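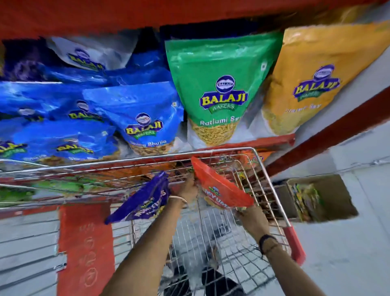 **What is sev?**

Crunchy noodles — but not the soup kind! Sev is a snack from India. You eat it right out of the bag, or sprinkle it on other food.

How it's made:

- Chickpea flour, water, salt, spices. Mix into a dough.
- Push the dough thru a press with little holes. Out come long strings!
- Hot oil next. Grown-ups only for this part.
- Cool, then break into bits.

Ratlami sev is the spicy one. Named for Ratlam, a city in India. Cloves and pepper in it, so keep some water near by.

Bhujia is a cousin — often made with moth bean flour. Also very crunchy.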